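Hinar Community Help > Data collection > Handheld grippers

How many demos of soft objects do I need, and how varied should they be?

Asked in April by tkl_bench
Tags: handheld, soft objects, demonstrations, sorting

Hi all! I've been collecting with a handheld gripper at home for the past month and I'm completely hooked. The task is small: pick up one soft thing, put it down at a goal spot, let go cleanly. I have 108 demos so far and trained a first policy on 61 of them before I got impatient and wanted to see something move.

It's great on stiff things. On squishy ones it goes in at the right place and then closes too early, so the fingers push the object away. My worst group by far is the fluffy stuff, scrunchies especially.
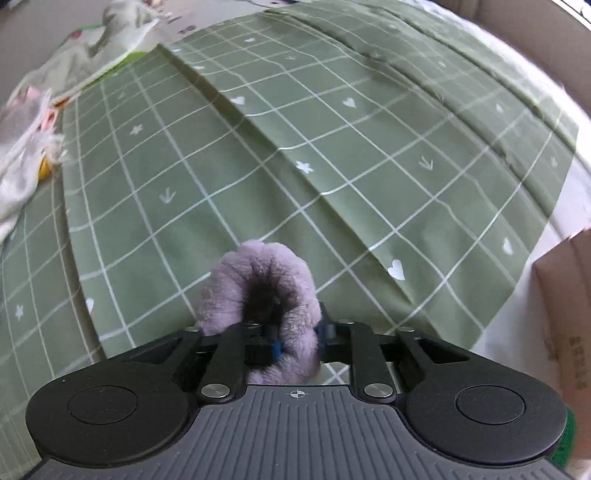

I always start with the object somewhere on the cloth, close, lift, hold for a moment, then carry it over. Each demo is one object and one pass. I've been ironing out my hand motion so they all look nearly the same, thinking that would make it easier to learn.

So my questions: should I keep the motions this tidy or mix them up? Is the cloth a problem, with all the lines and prints on it? And do I record the failed grabs or throw them out?

Training config is the Skovevari default, nothing touched except the batch size.

2 answers

Answer by Ankit Khurana
Accepted

Oh, I love this kind of task. Soft things are where handheld collection really pays off, you get to use everything your own hand knows about squeezing.

Early closing is nearly always a timing thing in the demos. Go back through your fluffy ones and look at how far the jaws are past the near side of the object when you start to squeeze. I did this with my own set and found I was starting the close while still moving forward. I could get away with it, the policy couldn't. Now I go in, stop for a beat, then close – and I do it slower than feels natural. Redoing 4 sessions that way fixed most of it for me.

On tidy versus mixed: keep the close tidy and mix up everything before it. Come in from the left, from the right, high, low. Start with the ring lying flat, on its side, half folded. If every demo starts from the same pose the policy has no idea what to do once it drifts an inch, and it will drift.

The cloth is fine. I'd keep it for some of the set and do the rest on other surfaces, a bare table, a towel, whatever you have. Pull it around and bunch it up between demos too. A grid is handy for checking your tracking, but if it's under every single demo the policy may lean on it.

Failed grabs: if you missed and then recovered in the same demo, keep it! Those are gold. If you missed and gave up, put it in a separate folder and leave it out of training.

Also check your gripper width signal. Fur hides the real edge of the object, so the width at contact is a lot smaller than what the camera suggests. Plot it for ten or so demos and you'll see if it's jumping.

Answer by Miłosz Jabłońska

Agree with the above mostly. I would just collect more. My scrunchie set on the Celport rig is 111 demos for that one object type and it only got good near the end. Also clean your lens, mine had lint all over it from the plush and I didn't notice for a week.

Not sure about the Skovevari defaults, I use Kwiatkowski's loader and the image crop is different.

Comments (2)

tkl_bench: The stop before the close! I watched my demos back and I'm still sliding forward in almost all the fluffy ones. Recording a fresh batch tonight on the towel and the table. Thank you both, and yes, there was lint.

Ankit Khurana: Post the width plots when you have them, I'd love to compare – mine still has a weird bump right at contact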